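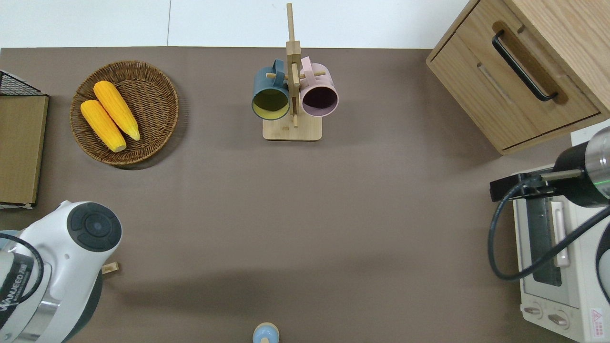

*Two ears of corn in a round wicker basket.*

## Records, concert discs and tapes: storage and cleaning

Last revised Wednesday, September 10, 2025

### Shelving

Store LPs upright. A slight lean is enough to warp a record over one summer, so fit a divider wherever a row is only partly filled. The Prastero cube unit takes 63 LPs per compartment with room to flip through them. Packed tighter than that, the jackets begin to show ring wear.

Anchor the unit to a stud. Put box sets on the bottom row. A complete set of Bach cantatas weighs more than most people expect, and the slipcase will tear if it is pulled out by the top edge. Push from the back and grip the sides.

Keep the room between 35 and 50 percent relative humidity. An outside wall is a poor location in December if the heat is turned off at night.

### Sleeves

Replace plain paper inner sleeves with polyethylene-lined ones. Tarkow sells them in packs of 28. Outer sleeves should be open at the top and slightly loose. Remove the original shrink wrap, including the strip left along the spine.
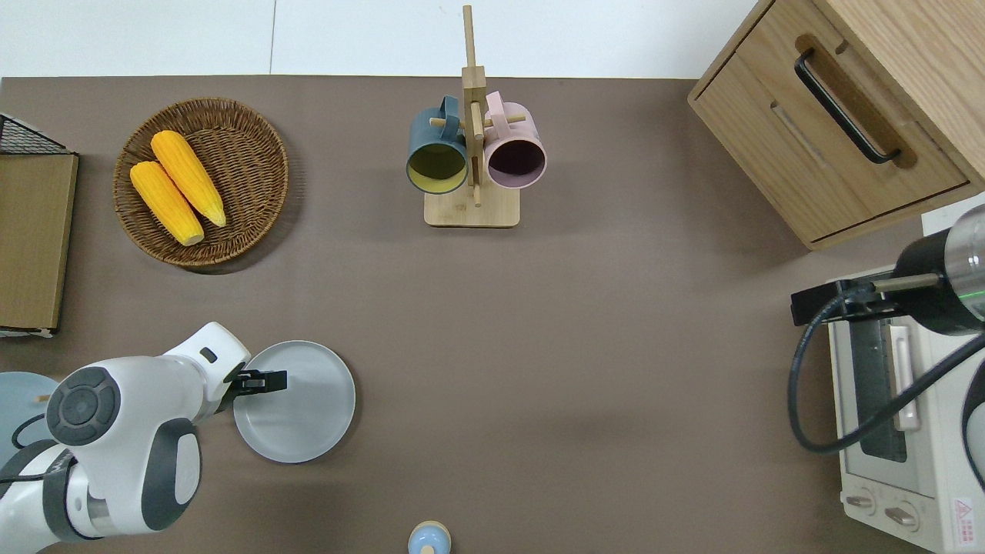

*Corn cobs in a round woven tray.*

### Dry cleaning

1. Start the platter.
2. Rest a carbon fiber brush on the surface for two full turns. Do not press.
3. Sweep slowly toward the edge and lift off.
4. Ground the bristles on the brush handle before the next side.

The Davo brush has a folding handle that doubles as a stand. The hinge loosens with use; tighten the screw a quarter turn.

### Wet cleaning

Use distilled water with a drop of unscented dish soap, then a second pass with distilled water alone. Keep the label dry. Stand the record in a rack until no moisture is visible in the lead-out groove. Do not use alcohol on shellac 78s.

### Concert DVDs and Blu-rays

Wipe in a straight line from the center hole to the rim. Press the hub to release the disc before lifting.

### VHS and cassettes

Rewind fully before storage. Keep tapes on edge and away from speakers.

### Catalog

A spreadsheet is adequate up to 4,000 titles. Use one row per disc, with columns for artist, title, format, catalog number and shelf position. Enter "The" after the band name or the sort order will be useless.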